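3.2 Materials and sorting procedure

The vessels came from the household collection assembled by Marit Lindholm in Myklebust between her retirement and the closing of the Flado pottery. Most are everyday wares: flowerpots, storage jars, bowls and drinking cups. Pieces with a maker's mark were set aside and treated separately in Section 4, as the marks allow them to be dated without reference to surface treatment. The remaining 300 vessels were sorted by hand at a long table in the Jinine reading room, first by form and then by surface.

Surface was recorded under four headings: plain, incised, stamped and ribbed. Ribbed vessels were further divided by the direction of the ribs. Vertical ribbing follows the wall from rim to base, while horizontal ribbing runs in bands and is usually a by-product of throwing. The two are easy to tell apart on whole vessels but can be confused on small fragments, and for this reason fragments shorter than 25 mm were left out. This left 276 vessels for the analysis.
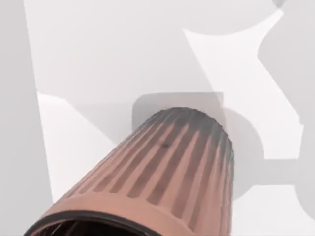

Figure 3. Vertical ribbing on a tapered form, computer rendering. The raised ridges are light pink and the grooves between them darker; the surface turns gray toward the narrow end.

Color was noted after form and surface, and only in broad terms. Earlier work on the collection (Hnatiuk and Rocha) used a printed color chart, but the two authors disagreed on many of the pink and orange shades, and their notes show that the light in the room changed a good deal between morning and late afternoon. We kept to five color names – buff, pink, red, brown and gray – and allowed a vessel to carry two names where one shade passed into another. Spots and small blemishes were not recorded as color.

Each vessel was sorted twice, once by Jamila Kumarasinghe and once by Ronaldo Espiritu, working without sight of each other's sheets. They differed on 16 vessels. Most of these were bowls with shallow ribs that one sorter had entered as plain, and the rest were jars on which stamped and incised work appeared together. The differences were settled by a joint inspection in June, and the agreed entries are the ones used in the tables.

We did not try to tie ribbing to a single workshop. Household account books from the district mention ribbed pots under several names, and the same word seems to have been used for pots with a grooved rim and smooth walls. The question of names is taken up again in Section 5, together with the price lists.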